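Pre-run software checklist, kitchen cell, Sorstead site
Stack: Akitz planner, Cifuentes perception node, Clekdale logging tools
Date of check: 28th August

Mark each line OK, FIX or N/A. Comments go under the line they belong to. A FIX in section 1 or 3 stops the run until it is cleared.

## 1. Control

- [x] **Controller starts clean, no stale faults in the buffer.** OK
- [x] **Joint and speed limits loaded from the site file.** OK
 - The default file from February was still in the launch folder. Moved to archive so it can't be picked up by mistake.
- [x] **Stop button tested from idle and from a slow move.** OK, both times. The controller did not resume until it was reset by hand.
- [ ] **Watchdog trips when the command stream is cut.** FIX
 - It trips, but the log entry carries the restart time and not the time of the trip. Clear this before the first run.

## 2. Perception

- [x] **Wrist and room streams share one clock.** OK
- [x] **Camera calibration matches the current mount.** OK
- [ ] **Object list matches what is on the counter.** FIX
 - The bowl and the microwave are in the list. The battery is missing. Add it as a small-object class, or take it off the counter before the run.
- [ ] **Shiny and dark surfaces give usable masks.** FIX
 - Check the microwave handle and the glare on the countertop. The gripper self-mask also needs a look – black plates against deep shadow are a hard case. 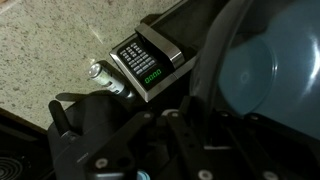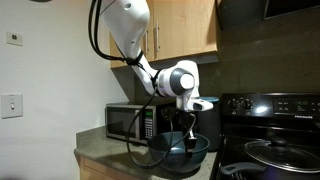

- [ ] **Displays are masked out of the change detector.** FIX
 - The microwave and the range both have green digits. Any change in them gets reported as movement in the workspace. Add a fixed mask for each in the room view. The wrist view needs a mask that follows the microwave pose.
- [x] **Clear lid on the pot handled as an obstacle.** OK
 - Depth drops out through the lid. The model fills it in as a solid cap, a little oversized. Leave it that way.

## 3. Planning

- [x] **Collision model includes upper cabinets, cabinet handles and range hood.** OK
- [ ] **Cable envelope included in the collision model.** FIX
 - The planner treats the arm as bare links. The cables hang past the wrist and reach the bowl rim, so a path can pass the check and still drag them across the counter. Add a swept volume below the wrist strand and rerun the stored paths.
- [x] **Approach to the bowl comes from above, with rim clearance set.** OK
 - Clearance is 20 mm in the site file. Don't lower it to make a plan pass.
- [x] **Planner returns a failure when no path is found.** OK
 - Tested with a goal inside the wall. It gave up after 2 retries and held position.
- [x] **Keep-out zone over the cooktop is active.** OK
 - The zone is a plain box and covers the pot handle as well.

## 4. Tooling and logs

- [x] **Software versions written to the log header.** OK, planner build 1965.
- [x] **Disk space checked before recording.** OK
- [ ] **Replay tool opens the last log without errors.** FIX
 - Opens, but the two camera views drift apart when playback is paused and restarted. The recorded times are fine, so the fault is in the viewer. Does not stop the run.
- [x] **Operator screen shows the active config file by name.** OK

## 5. Open items

1. Watchdog time stamp. Stops the run.
2. Cable envelope. Stops the run.
3. Display masks and the battery class. Can be done together, same config file.
4. Self-mask check in low light. Repeat with the room lights up and compare.
5. Replay drift. Passed to Clekdale with the log attached.

Repeat sections 1 and 3 in full after the fixes. Section 2 only needs the lines marked FIX, unless a camera is moved – in that case do all of it again, starting with the calibration.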